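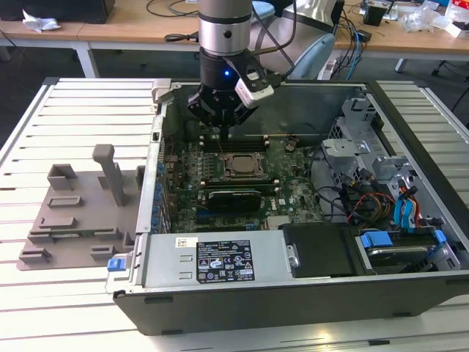

**tapleybench** — June 17, 2022

Finally got the memory cell at Nidari repeating properly, and I'm so pleased I have to tell somebody! It was missing the slots by a hair on every run after lunch and I'd blamed the arm for weeks. What fixed it was re-teaching the approach so the fingers come straight down over the slots with the case on its side, like it sits there, and zeroing off the tall post on the grey printed plate every time the program starts. Program 1406, if any of the Ilis crowd want to compare. I ran 200 dry approaches overnight and 71 of them needed a nudge before the change. After it, 2.

Still to sort out is the camera cable. It loops up behind the silver joint and I don't love how much slack it has when the wrist turns over. What are people using for strain relief up there?

**ilis_kev**

Nice work! Hook and loop straps, two of them, one above the joint and one below. Leave a loop you can get your hand through. Don't use zip ties, you'll nick the jacket the first time you cut one off.

I'd be careful about zeroing off a printed post though. Ours crept when the heater was on. You'll be re-teaching by August.

**Stuart Nuttall**

Have to disagree with Kev on the post. We've touched off a printed one at Drollamov for ages and it's fine as long as the plate is bolted at all four corners. If it's only held at two it rocks, and then everybody says the plastic is moving.

I'd look at the finger linkages before anything else. Any slop there shows up at the tip and looks exactly like a bad zero.

**tapleybench**

Four corners, yes, but I'll put a wrench on them tomorrow to be sure. And good call on the linkages, I hadn't gone near them. Had the gripper down by the socket end of the board this morning, so I went over what I could reach from there.

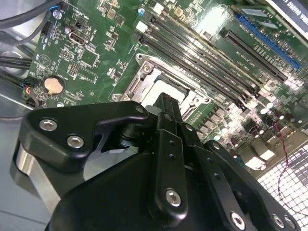
The hex bolts on the finger bracket didn't budge when I put a key on them. One of the linkage bolts took maybe an eighth of a turn, so it gets a paint mark and I'll check it again on Friday's list — well, whatever day the list gets done. Love how easy this gripper is to get at compared with the old one, you can do the whole lot without pulling it off the wrist.

**ilis_kev**

An eighth of a turn is plenty. That could be your 2 right there. Threadlocker?

**tapleybench**

Medium, a tiny dab. I don't want to be drilling it out later.

**Stuart Nuttall**

Medium's right. Wipe the threads first and keep it off the pivots, it'll creep in and stiffen them up. And run your dry approaches again once it's cured, same program, same case, or you've got nothing to compare to.

I still say leave the post alone, Kev.

**ilis_kev**

I'll say it again in August :)

**tapleybench**

Ha, you're both on. Strapping the cable tonight and starting another 200 once the threadlocker's set. I'll post the numbers!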